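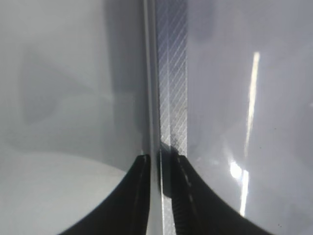
Maxine Fairweather thinks a strip like this should be wiped along the diagonals and never straight up and down, and that whatever cleaner goes on the metal has to stay off the white. She wrote that in the margin of the last entry. I had been doing it straight up and down.

Feb 26, 2018

Spent the session on cleaning methods for the patterned strip and the glossy white next to it. Working notes, mostly so I don't repeat the same tests in June when the Aveo job comes back around.

The trouble with fine parallel lines is that they hold on to everything. Polish goes in wet and dries pale, and lint from an ordinary rag gets dragged off on the edges of the pattern. From straight on you may not see it. Move your head a little and the dull patches show up against the bright ones. It is hard to tell a dull patch from plain shadow, so I moved the bench lamp from one side to the other before deciding anything was dirty. Should have been doing that from the start.

Did all the first trials on offcuts. The offcut has the same kind of slanted line, a bit coarser, and it came from the scrap drawer so I didn't mind ruining it.

Dry cloth first. Used the Hapeta cloth, folded over. Takes off loose dust and leaves anything greasy where it was. Along the lines it glides. Across the lines you can feel it catch, and it left fibers. Maxine is right on that one. Straight up and down is somewhere in between, fewer fibers but it still catches.

Soft brush, dry. Better than the cloth for dust down in the pattern. Short strokes, following the slant. The brush with the trimmed bristles is too stiff for the white and should not go anywhere near the seam. I put tape on its handle.

Warm water with a drop of dish soap, brush, then blotted. This was the best of the plain methods. Blotting matters more than I thought. When I wiped the offcut dry I got streaks, and when I pressed the cloth down and lifted it I didn't. Repeated it to be sure, same result.

Zolach cleaner, thinned. The label wants 13 parts water to one of cleaner and I followed it. Left it on for four minutes and brushed it out. It cut the grease film on the offcut quickly. It also left a faint haze on a scrap of white gloss I had put beside it on purpose. The haze came off with clean water and a fair amount of rubbing, and I would not want to rub that much on a finished surface. So Zolach is all right for metal that has been masked off, and no good for a quick once-over.

Fondik paste. Do not use on patterned metal. It packs into the lines and sets. Took me 29 minutes with a wooden pick and soapy water to get it out of a piece shorter than my hand, and there is still some in one corner. The flat metal came up very nicely with it, so the tin stays on the shelf, but I have written NOT ON PATTERN on the lid.

Masking. The narrow smooth edge between the white and the pattern is useful here. It gives the tape something flat to sit on, and the tape would never seal on the texture. I ran a test line of low-tack tape on the smooth edge of the mock-up, pressed it down with a thumbnail, and put Zolach on the pattern side. No haze on the white scrap this time. Tape pulled off clean, low and slow, back over itself. I have not tried leaving it on overnight and don't plan to.

The white. Gloss on a curve shows every wipe mark, and the soft gradients make it easy to fool yourself about what is a mark and what is only the light falling off. What worked on the scrap:
Damp cloth, hardly wet.
Second cloth, dry, same direction.
Leave it alone and look again after a break.

I kept wanting to go back over it while it was still damp and each time I made it worse. No polish needed on the scrap. Maxine asked whether a wax would help with fingerprints. I have no wax that I trust on this kind of finish, so the answer for now is cotton gloves.

Order of work, as it stands: dust the pattern with the soft brush, mask on the smooth edge, soap and water on the pattern following the diagonals, blot, Zolach only where the soap failed, rinse, blot, tape off, then the white last. Doing the white first was a waste of time because the brush throws fine spots sideways.

One thing I could not settle is the seam. Water will sit in it if there is any gap at all. On the mock-up I got some 2 drops out with the corner of a paper towel after I had decided it was dry. Low-pressure air might do it. It might also push the water further in. Leaving this one open — Maxine, if you have done it with air, write the pressure down here.

Supplies: low-tack tape is down to the end of the roll. Need more Hapeta cloths too, the one from today has metal dust in it and is now a floor cloth. Rinsed the brushes and stood them bristles up by the sink. The offcut with the Fondik in its corner is in the scrap drawer, labeled, in case anyone wants to have a go at it with something else.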